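# 공동 작업장 물품 분류 셀 구축 — 1월 중간 보고

수신: Ureo 지역제작기금 담당 Mwanahawa Koech 님
발신: Drelladen 공동작업장 로봇팔 구축팀

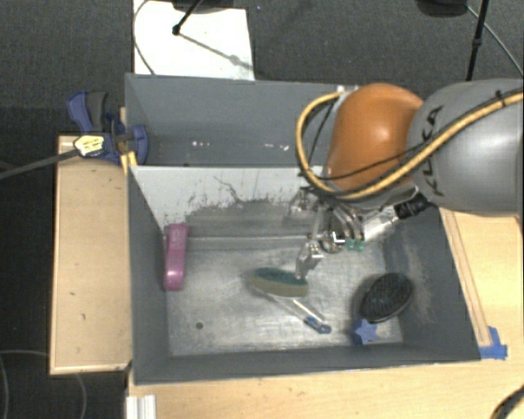 *사진 1. 앞쪽 상자에서 작업 중인 팔. 그리퍼 손가락 끝이 청소용 솔에 닿아 있다.*

## 먼저 결론부터

신청서에 "집과 작은 작업장에서도 쓸 수 있는 잡동사니 분류 장치"라고 썼습니다. 1월 현재 제 판단으로는 이 문장은 과장입니다. 팔은 움직이고, 상자 안으로 내려가고, 물건을 집습니다. 다만 그것을 분류 장치라고 부르려면 아직 한참 남았고, 이번 지원 기간 안에 그렇게 부를 수 있을지도 저는 확신하지 못합니다. 팀 안에서 저보다 낙관적인 사람이 셋 있고, 그들의 의견은 뒤에 따로 적었습니다.

지원금은 집행 계획에서 벗어나지 않았습니다. 일정은 벗어났습니다.

## 현재 설비 상태

기계 쪽은 이제 매일 켤 수 있는 수준입니다. KUKA 팔을 작업대 옆에 세우고 회색 상자 두 개를 앞뒤로 붙였습니다. 앞 상자는 집는 곳, 뒤 상자는 내려놓는 곳입니다. 상자가 만나는 왼쪽 모서리는 파란색 바 클램프로 물려 두었고, 오른쪽 아래 모서리에는 파란 테이프를 붙였습니다.

이 고정 방식은 임시입니다. 10월 보고서에도 임시라고 썼고 지금도 임시입니다. 상자가 조금만 밀려도 좌표를 다시 잡아야 하고, 그때마다 저녁 한나절이 사라집니다. 전용 받침대 도면은 나와 있는데 작업장 절단기 예약이 밀려 아직 자르지 못했습니다. 클램프로도 충분하다는 의견이 있으나 저는 동의하지 않습니다. 사람이 작업대 옆을 지나다니는 공간에서 클램프 하나에 기준점을 맡기는 것은 좋은 설계가 아닙니다.

케이블 정리도 마음에 들지 않습니다. 노란 굵은 케이블이 관절부를 한 바퀴 감아 올라가는데, 손목이 크게 돌아가는 자세에서 당겨지는 느낌이 있습니다. 케이블 타이로 묶은 자리를 두 번 옮겼고, 당분간은 소프트웨어에서 손목 회전 범위를 좁혀 쓰고 있습니다. 덕분에 케이블은 안전해졌고, 대신 벽에 붙은 물건에 접근할 수 있는 각도가 줄었습니다.

## 집기 시험 결과

이번 기간에 기록을 남긴 집기 시도는 863회입니다. 이 가운데 물건을 들어 뒤 상자에 내려놓기까지 끝난 것이 373회입니다. 절반이 안 됩니다.

시험 물건은 작업장 회원들의 집에서 나온 생활용품으로, 모두 25종입니다. 솔, 머리빗, 별 모양 물건, 길쭉한 플라스틱 같은 것들이고 새로 산 것은 없습니다. 상자에는 한 번에 몇 개만 넣었습니다. 신청서에 적은 "가득 찬 서랍"과는 조건이 다르므로 위의 373회를 그 조건의 성적으로 읽지 않으셨으면 합니다. 물건을 많이 넣은 시험은 기록을 남길 만한 수준이 못 되었습니다.

실패는 대체로 다음 유형에 몰려 있습니다.

- **손잡이가 투명한 물건.** 청소용 솔이 대표적입니다. 머리 부분은 잘 찾지만 반투명한 손잡이를 바닥과 구분하지 못해서 무게중심을 잘못 잡습니다. 집더라도 들어 올리는 중에 돌아가 버립니다.
- **벽에 붙은 물건.** 벽에 기대어 서 있으면 손가락이 들어갈 틈이 없습니다. 앞에서 말한 손목 제한 때문에 더 나빠졌습니다.
- **서로 붙어 있는 물건.** 머리빗과 그 옆에 놓인 작은 물건을 하나로 인식하고 중간을 집으러 갑니다.
- **바닥 반사.** 상자 바닥이 긁히고 번들거려서 조명에 따라 없는 물건을 보았다고 보고합니다.

마지막 항목은 바닥에 무광 시트를 깔면 줄어들 것입니다. 팀에서는 당장 깔자고 했습니다. 저는 미뤘습니다. 실제 가정의 서랍과 상자에는 무광 시트가 없고, 시험 환경을 고쳐서 올린 수치를 성과로 적고 싶지 않았습니다. 다음 기간에는 시트를 깐 조건과 깔지 않은 조건을 나누어 기록하기로 절충했습니다.

## 소프트웨어

인식 부분은 회원이 직접 만든 Gentile이라는 프로그램을 씁니다. 11월까지는 물건 종류를 먼저 알아낸 다음 집는 위치를 정했는데, 지금은 순서를 바꾸어 종류와 상관없이 집을 만한 자리를 먼저 찾습니다. 성공률은 올랐습니다. 얼마나 올랐는지는 말씀드리기 어렵습니다. 바꾸기 전의 기록 방식이 지금과 달라 같은 표에 놓을 수 없습니다. 이 부분은 전적으로 저희 잘못이며, 10월 보고서에 실었던 그래프도 같은 이유로 근거로 삼지 않으시는 편이 좋겠습니다.

분류 판단은 아직 거의 손대지 못했습니다. 현재는 무엇을 집든 뒤 상자에 내려놓습니다. 과제명에 분류가 들어 있다는 점을 생각하면 가장 뼈아픈 대목입니다.

동작 계획은 Ziston 모듈로 넘겼고, 이쪽은 예상보다 수월했습니다. 상자 벽과 충돌해 비상 정지한 것이 기간 중 5회인데 전부 상자가 밀린 뒤 좌표를 다시 잡지 않고 돌린 경우였습니다. 다친 사람은 없고 그리퍼 손상도 없습니다. 뒤쪽 벽의 긁힌 자국이 늘었는지는 처음 상태를 찍어 두지 않아 확인할 수 없습니다.

## 팀 내 다른 의견

제 평가가 지나치게 박하다는 의견을 그대로 옮깁니다.

첫째, 취미로 모인 사람들이 퇴근 후 시간만으로 산업용 팔을 안정적으로 돌리고 있다는 점은 그 자체로 성과라는 것입니다. 맞는 말이지만 기금이 지원한 것은 팔을 돌리는 일이 아니었습니다.

둘째, 시도 횟수가 쌓이면 성공률은 따라온다는 것입니다. 저는 이 주장을 뒷받침할 자료를 우리 기록에서 찾지 못했습니다. 최근 시험의 실패 유형은 초반과 거의 같습니다.

셋째, 교육 효과입니다. 공개 작업 저녁에 들른 회원들이 질문을 많이 하고, 그중 몇은 Gentile 코드를 고치고 있습니다. 이 점은 저도 인정합니다. 신청서에는 없던 항목이라 평가에 넣을지는 담당자께서 정해 주시기 바랍니다.

## 가정용이라는 말에 대하여

신청 당시 심사 의견에 "가정에서 재현 가능한지 확인할 것"이 있었습니다. 지금 구성으로는 재현할 수 없습니다. 팔의 크기와 무게, 전원, 주변에 비워 두어야 하는 공간을 생각하면 보통 집의 방에 들일 물건이 아닙니다. 작은 팔로 바꾸면 된다는 답을 예전에 드렸는데, 손가락 힘과 도달 거리가 달라지면 집기 자료의 상당 부분을 새로 모아야 합니다. 쉬운 교체처럼 적었던 것을 정정합니다.

## 다음 기간 계획

1. 상자 받침대를 절단해 클램프를 대체한다. 이것이 끝나기 전에는 새 시험을 시작하지 않는다.
2. 케이블 경로를 다시 잡고 손목 제한을 푼다.
3. 무광 시트 유무로 조건을 나누어 같은 물건, 같은 기록 양식으로 시험한다.
4. 뒤 상자를 두 구역으로 나누고, 솔 종류와 그 밖의 물건만이라도 갈라 놓는 단순 분류를 시도한다.

4번은 신청서의 목표를 크게 줄인 것입니다. 원래 목표를 유지하자는 의견도 있었으나 저는 남은 기간에 가능한 것만 적었습니다.

## 요청 사항

추가 예산은 요청하지 않습니다. 과제 목표를 위의 4번 수준으로 변경하는 것을 승인해 주시거나, 승인이 어렵다면 2월 안에 알려 주시기 바랍니다. 원래 목표를 유지해야 한다면 하반기 작업장 사용료를 집행하기 전에 과제를 계속할지부터 다시 의논하고 싶습니다.

시도별 기록 원본은 요청하시면 전부 보내 드립니다. 실패한 시도도 지우지 않았습니다. 현장 방문은 저녁 7시 이후면 가능하고, 오시는 날에는 준비된 시연 대신 그날 예정된 시험을 그대로 보여 드리겠습니다.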